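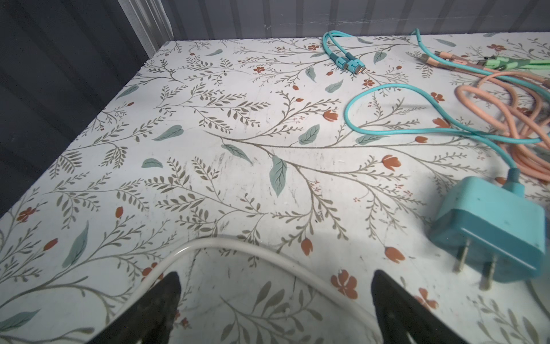 White cable on the floral top.

I have been meaning to write up the move off the copper line for a while, mostly so I have the dates and costs in one place. We live on the Hestham side of Ollville, at the end of a gravel road, and until August the house still had the old phone line, the one my parents put in.

The letter from the phone company gave us 20 weeks. I left it for 16 of them. Part of that was laziness and part was Mum's medical alarm, which dialled out over the landline and had done so without trouble for years. The replacement runs on a mobile SIM. It arrived in a padded envelope with a booklet that assumed you already knew which light was which.

Reception is the real issue out here. The kitchen gets one bar, the laundry gets two, and the bedroom where the alarm needed to go gets nothing at all unless the window is open. I ended up putting an antenna on the roof, pointed at the tower at Millmont. Iolanda Paiva from the hardware shop in Portela lent me her long ladder and told me to aim a bit left of the silo, which was good advice.

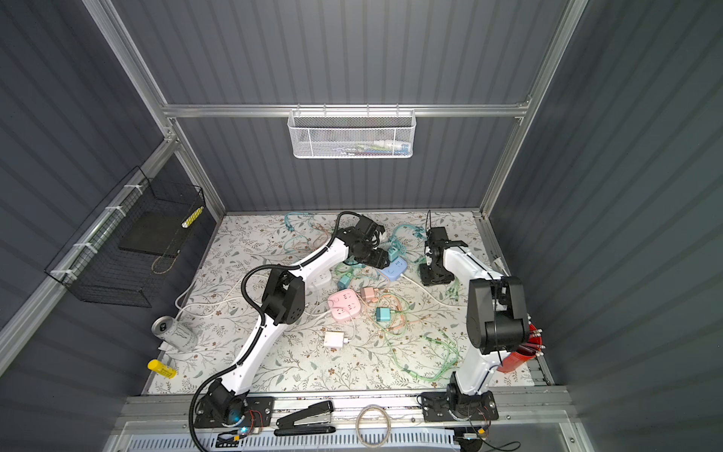 Do you have to give up your old phone number?
You can usually keep it, as long as you ask for it to be moved across before the old service is cancelled.

I asked in time, so ours still ends in 2259, as it has since I was in primary school. The transfer took six days. For four of those we could ring out and no one could ring in, and my aunt was convinced something had happened to us.

The whole job came in at around $400, most of it the antenna and the coax. Calls are clearer than they were, especially after rain -- the old line used to crackle for a day or two whenever the pit at the gate filled up. The handset needs power now, so I have put a small battery unit behind the bookcase. I still have to label the plugs and take the ladder back.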